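From: Yoshinori Morikawa
To: household-manipulation list
Subject: Re: Draft 5 of the tabletop practice notes, section on resets and contact

Hello everyone,

First of all, thank you to the many people who wrote back about draft 5. I had expected three or four replies and a long silence, which is how draft 4 went, and my inbox has been a happy mess all through March. I'm going to answer Anis in this message, as his questions touch most of what the rest of you raised, and then I'll say where I think the wording should land. Please get yourself a cup of something. I've never written a short message to this list and I'm not going to start today.

Anis wrote:

> I read the draft twice and I like most of it, but three things
> bother me. The first is the rule that an episode has to be
> thrown out if the gripper touches any object other than the
> target. At Favance we run mobile two-arm robots in simulated
> dining rooms, and if we followed that to the letter we would
> lose a big share of perfectly good episodes. People touch
> other things when they clear a table. Why shouldn't a robot?
>
> The second is the reset rule. You say every object goes back
> to its listed start pose. We change the start poses on purpose,
> so there isn't one list to go back to.
>
> The third is smaller. Section 5 says the operator should "keep
> the horizon level where possible." I honestly don't know what
> that is supposed to mean for a simulated robot. Can it go?
>
> Also, is anyone going to write down what counts as a success?
> We have four people labeling and I would bet you lunch that
> they have four different ideas.

Anis, I'll take the lunch, and I'll take your points in order.

On touching other objects, I think you're right and the draft is wrong. When Hirose and I wrote that rule we had one kind of task in our heads, a single block on a bare table, and there a stray touch almost always meant that something had gone badly. It made the rule easy to write. A dining table is another matter. There are bowls and plates and small odds and ends close together, and if you ask for one thing to be picked up, the fingers are going to pass near its neighbors. Brushing a plate is a fact about the episode that somebody may want to know later. It isn't a reason to delete the episode.

So here is what I'd propose for that section. Each episode keeps a contact record. The record says which objects were touched by either arm, when the touch began and ended, and how far each object ended up from where it began. A touch on something other than the target gets a flag, and the flag has two levels, which I've been calling "brush" and "disturb" in my notes, though I'm open to better words. A brush leaves the other object within 15 millimeters of its start pose. Anything past that is a disturb. Both are kept. Only an episode where the simulator itself has misbehaved (objects sinking into the table, arms passing through each other, that sort of thing) gets thrown out, and even then I'd like the log to be kept so we can see how often it happens.

I know 15 millimeters will start an argument. It started one here. Hirose wanted it tighter and I wanted it looser, and we settled on it over a long phone call when we both should have been making dinner. If your group has a number you trust more, send it along with a sentence or two on how you got it, and I'll be glad to put the question to the list properly.

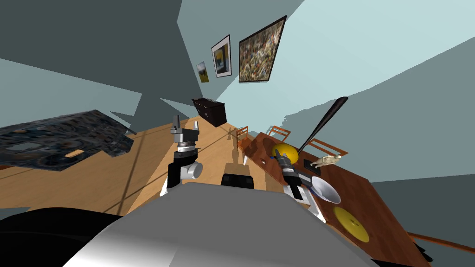
While we're on contact, I'd like to add a line about long, thin things. Ladles, spatulas, wooden spoons and so on. The draft treats an object's position as the position of its middle, and with a lemon that does very nicely, but a long handle can swing a good distance while the middle hardly moves at all. A few of you have run into this. I'd suggest that for anything more than three times as long as it is wide we record the movement of both ends and use the larger of the two when we decide between brush and disturb. It's a bit more bookkeeping, and I'm sorry for that, but the scripts can do it for you and I've promised to share mine once I've cleaned out the embarrassing comments.

Now, resets. I think this is mostly a case of my having written a sentence badly. When the draft says "listed start pose," I meant the pose listed for that episode. It was never supposed to be one pose for the whole collection. If you shuffle your objects before each run, good, please keep doing it! What I'm asking is that the shuffled layout be written into the log before the robot moves, so that anybody can build the same room again and run the same episode. Record the random seed too, but don't let it stand in for the layout. I learned that one the hard way. We had a set of 1512 episodes at Urkance which were logged by seed only, and after an update to the simulator the same seeds gave us different tables. We could rebuild 518 of them from a backup somebody had made for another purpose entirely. The rest are still on a disk in my office and I look at that disk with some sadness.

The new wording, then, would run something like this:

"Before the first motion of an episode, the log shall contain the pose of every movable object in the room, the pose of the robot base, and the joint positions of both arms. After the episode, the room shall be returned to the layout logged for the next episode and not left as the last one ended."

That second sentence is there for the groups who let the mess build up from one run to the next. I do see the appeal, and a few people wrote to me privately to defend it very charmingly. If you want a growing mess as a condition, declare it in the header and log it like any other layout. Then everybody is happy, or at least I am.

Third, the horizon. I'm afraid I can't let it go completely, Anis, but I can make it clearer. It came out of a discussion about head views. Some robots carry the camera high up and look down over their own body, and depending on how the neck or the mount is set, the room can come out leaning quite steeply in the picture. That is fine by itself. A learning system can cope with a slanted table, and some of you want slanted views on purpose. The trouble comes when human labelers look at the same pictures. They read "left of the bowl" off the screen, while the instruction was written for somebody standing upright in the room, and on a leaning view those two don't always agree. I'd drop "keep the horizon level where possible" and put in two plain requirements: log the camera's tilt with every recording, and tell the labelers in writing whether directions like left, right, behind and in front are meant from the picture, from the robot, or from the table. I don't mind which one a group picks. I do mind very much when it isn't written down.

The same goes for naming the arms. Please use the robot's own left and right, always, even when it looks odd on screen. I've seen two collections merged where one used the robot's sides and the other used the viewer's, from a camera facing the robot, and the person who had to untangle it deserves a medal and a long vacation.

Which brings me to success, and to our lunch. You're quite right that the draft never says. I had put it off to a later draft, partly out of cowardice. Here's my attempt, and please be as rough on it as you like. Every task has to have a written end condition which can be checked from the log alone, without watching the recording. For a pick, I'd ask that the target be clear of the table, held by the gripper, and still held after a two-second pause. For a place, the target should be resting where it was asked to go, with the gripper open and away from it. A labeler may add an opinion ("it was ugly but it worked" is an opinion I've typed myself more than once), and that opinion goes in a separate field. It doesn't change the result.

I'd also like each group to have a small batch labeled by everyone, without conferring, before the main labeling begins. If the labels disagree, fix the written condition first and then carry on. With four labelers, Anis, you could do this in an afternoon, and I'd be very grateful if you told us what you found, even if it costs me the lunch.

A few small things from other replies, so they don't get lost:

Units will be meters and radians throughout, except for the contact limit, which stays in millimeters as it reads better.

The object list will have a field for "name as spoken" alongside the model name. Several of you asked for it and I can't think why we didn't have it from the start.

Fixed furniture doesn't need a pose in every episode, but chairs do if they can be pushed. Please check whether yours can. We were sure ours couldn't, and we were wrong.

I'll put draft 6 together with these changes and send it to the list as plain text, with the old wording kept underneath the new so you can compare. If you have an objection to anything above, even a half-formed one, I'd much prefer to hear it before then. Reply to the list if you can, as the private replies have been lovely but other people would have enjoyed them too.

With warm thanks for all your patience,

Yoshinori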